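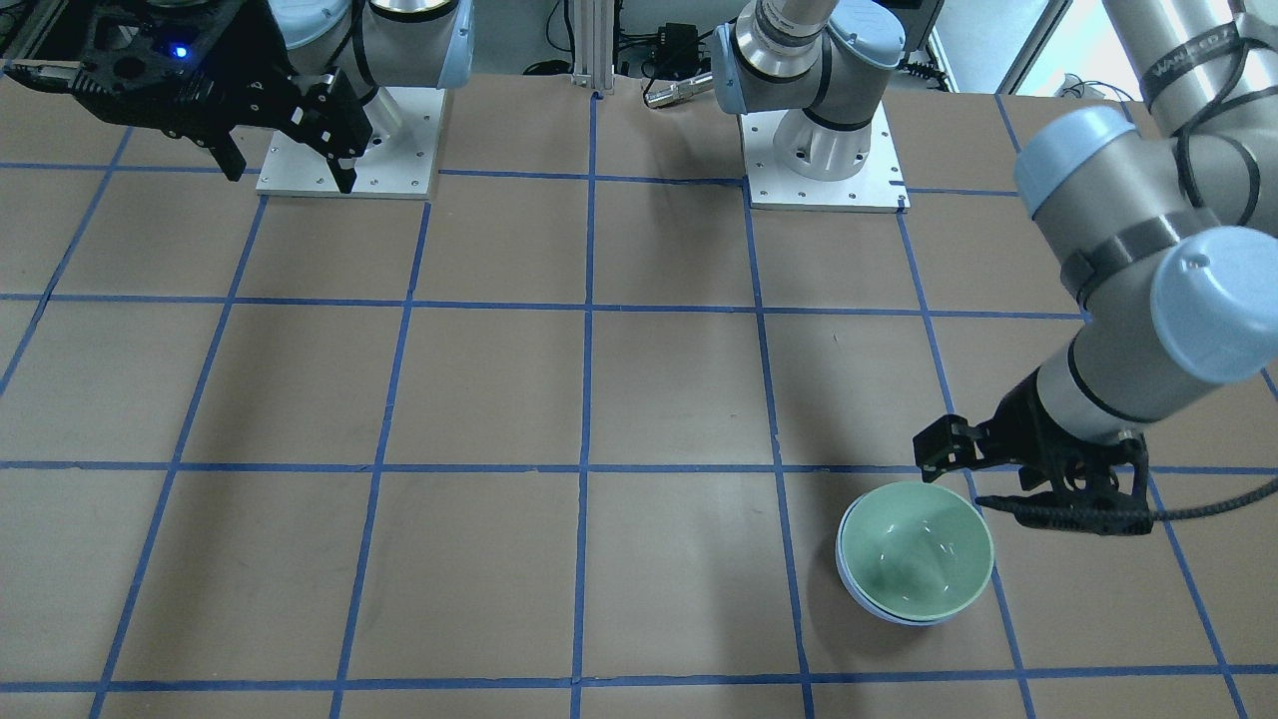
What should a small group budget for first when planning a two-arm bench?

The bench itself, and everything fastened to it. At Arnbridge we put the arms at the head of the first draft and left the table for later, and that draft had to be rewritten in August.

The revised plan gives each arm its own base plate and its own gripper line. Consumables are listed separately: paper covering, blue tape for the grid, and a modest stock of bowls. The bowls and tape together came to $197. Brito quoted $337 for spare gripper fingers, and that quotation has been accepted.

Tape is renewed whenever the paper is replaced. We allow $50 per quarter for both, charged to the general supplies account. 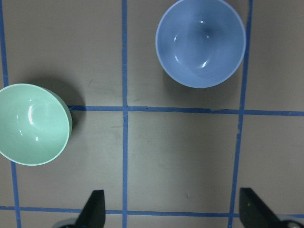

Spares and support

Dindau offered a support contract at $2000 per year. Jorance offered repairs by the hour with no annual fee. We have recommended Jorance for the first year, on the condition that a complete set of cables is kept on site.

Bowl handling remains the reference task for the purchase. Any gripper under consideration must be able to take a bowl by its rim, and suppliers have been informed of this in writing.

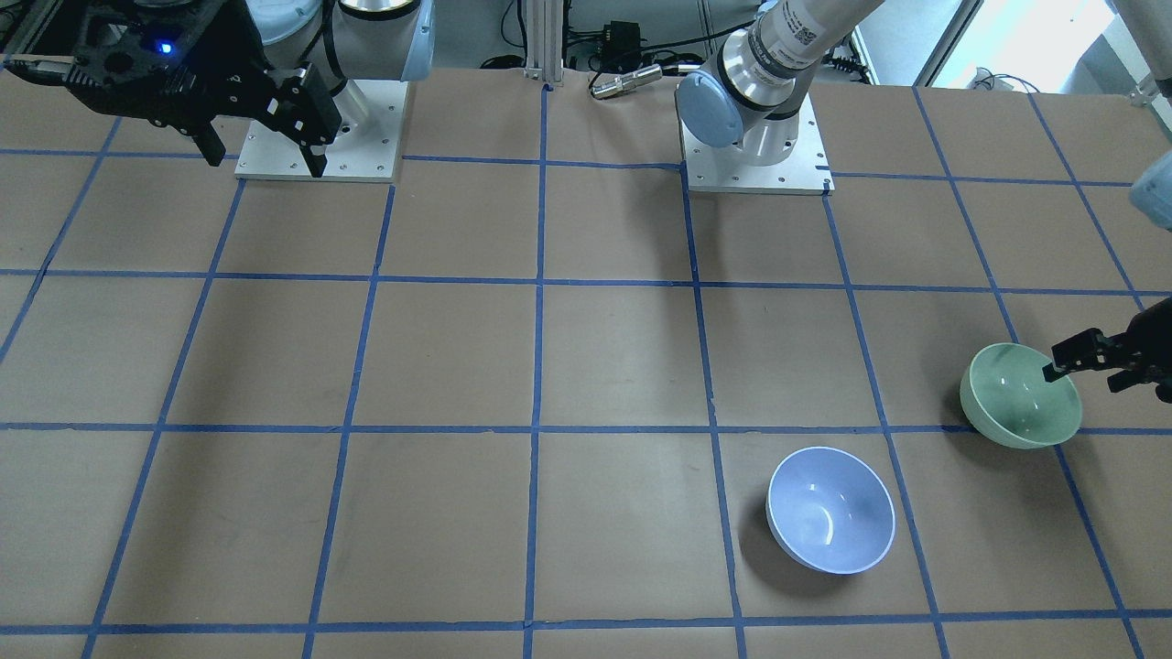 The same requirement will apply to replacement fingers, which must fit both grippers without an adapter. Delivery terms are still under discussion with Brito. The figures above are those submitted on 06/02/2025 and do not include shipping.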